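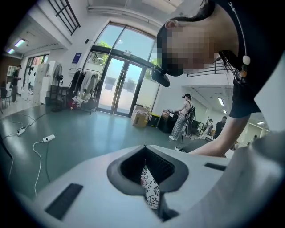

White fabric printed in black flowers and swirls, in the main hall. The glass entrance is at the back.

Brollulgate Hall: Fabric Days Gallery
Updated Tuesday, June 25, 2019

Fabric Days is the part of the year when the main hall at Brollulgate is given over to cloth. Remnants, roll ends, curtains and bed linens come in, get checked and folded, and go out again to sewing groups and to anyone else who wants them. This page covers the hall and the print cloth. The notes are grouped by subject and don't follow the order of the day.

The entrance

The arched window over the front doors is the part of the building most people remember. It sits above a pair of glass doors with vertical handles, all set in dark metal, and the trees outside come up into the upper panes. In summer the leaves take up much of the view. By November they are down and the hall gets more sky.

The paved area outside is used for unloading. Cars may stop there long enough to bring bags in, then need to move to the side lot. The doors stay shut between loads when it is windy — light cloth does not stay on a table in a draft.

The walls and floor

White walls help with matching. Two whites that look the same in a closet can look quite different here, and the same goes for blacks. Most of the color sorting is done before noon, when the hall lights can stay off.

The floor is a green-gray epoxy. It sweeps clean and does not snag anything, but it shows every thread. Dropped pins are easy to hear and hard to find. A magnet on a stick hangs by the supply shelf and should go back there after use.

The floral print

The white cloth with the black floral and swirl print came from Dutik, a home goods shop that closed its fabric counter over the winter. It arrived on rolls along with some plain white that is close but not an exact match. The print was popular with visitors and has been set aside in longer cuts so that people can get a full tablecloth or a pair of curtains from one piece.

Cuts of this print are kept at 12 feet where the roll allows. Anything shorter goes to the remnant table. The swirls run one way along the cloth, so anyone joining two lengths should check the direction before cutting.

It has been washed once as a test. The black held and the white stayed white. There was a little shrinkage along the length, enough that it should be washed before it is sewn.

Folding

Long pieces are folded in half with the print facing out, then in thirds, then rolled from the folded end. A rolled piece keeps fewer creases than a flat stack and can be stood in a bin with the edge showing. Knits are the exception and stay flat.

Labels are pinned to the corner, never taped. Tape leaves a mark on some finishes, and we lost part of a good sateen that way last November. A label has the length, the width and the fiber if it is known. If it is not known, write "unknown" and leave it at that.

The Chung boxes

A large gift of quilting cotton came from the Chung family's former shop on the east side of town. The cottons are in quarter-yard cuts, nearly all of them small prints, and were already sorted by color when they got here. They have been kept in their own boxes and in the same order. Please put a cut back in the box it came from.

There are 700 cuts on the list that came with the gift. They are priced the same as other quilting cotton, at four for a dollar.

The remnant table

Everything too short for a bin ends up here. The table is cleared at the end of each day and whatever is left goes into bags for stuffing and rags. Zippers, bias tape and buttons are in the trays at the far end. Loose buttons are sold by the scoop.

People making bags or doll clothes tend to come here first, and they do well out of it. The Dutik rolls had a lot of short ends and most of them went in a single afternoon.

The next project

The Nomero sewing group is making table covers for the fall dinner and has asked for 25 in all. The floral print will be used on the head tables and plain white on the rest. Hems are double-turned and the corners are mitered. A finished sample hangs in the office for anyone who wants to see how the corners are done.

Bringing fabric in

Clean cloth only, in bags that can be lifted by one person. Curtains should have the hooks taken out. We can't take foam, carpet or anything with a backing that has started to crumble. Drop-off opens at 10 in the morning on Fabric Days and closes when the tables are full.

Prints from this gallery are available at the front desk at cost. Ask for the Fabric Days folder.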